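Notes for anyone opening the `rundileck` folder for the first time. Last touched 10/30/25 by Declan Ní Mhurchú, who is sorry about the file names.

# Rundileck: clutter in a gray bin

1548 pictures of small household odds and ends lying at the bottom of a bin. The subject is the junk. If you came for nice product shots on white, the Carroll set is next door and much better behaved.

## What's in the bin

Cans, packets, toy parts, bits of printed packaging. Most of it came out of a kitchen drawer at Ilitz, and some of it should have gone straight to recycling. Crushed cans count as cans. A dent through the lettering is no excuse for skipping the label - use `can_crushed` and move on.

Yellow blocky pieces with open compartments go under `block_open`, whatever you feel they ought to be called.
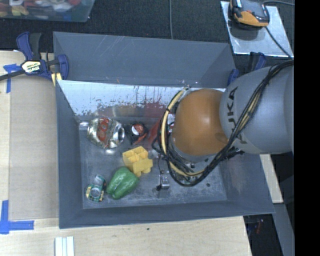
## Labeling quirks

- `shiny_unknown` is for small reflective scraps. Don't guess.
- Reflections in the bin wall are not items. Itus labeled 26 of them before we caught on.
- Scratches and smears on the bin stay unlabeled.
- Half-hidden things get `partial` plus a color.

## Splits

`train` has 1000 pictures, `val` has 60, and `leftover` has the rest, pending a better name since June.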